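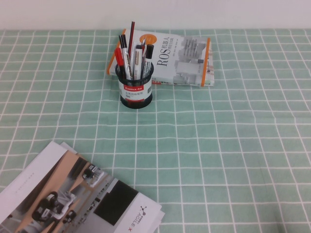
How to read user scores on Floveleo before you pick a movie

Step 1. Ignore the big number. An 8.1 from 734 votes in opening week mostly tells you that fans bought tickets early.

Step 2. Open the vote breakdown. A pile of tens, a pile of ones and little between them means people are arguing, and the average is useless.

Step 3. Sort reviews by oldest, then skip the first page. Too many read like the press kit.

Step 4. Find three middling reviews and read them to the end. If they all complain about the last half hour, believe them.

Step 5. Check again in a month. I tried this with the thriller Prakorska, and by 2,962 votes it had lost more than a point. The "must see" badge was still up in October.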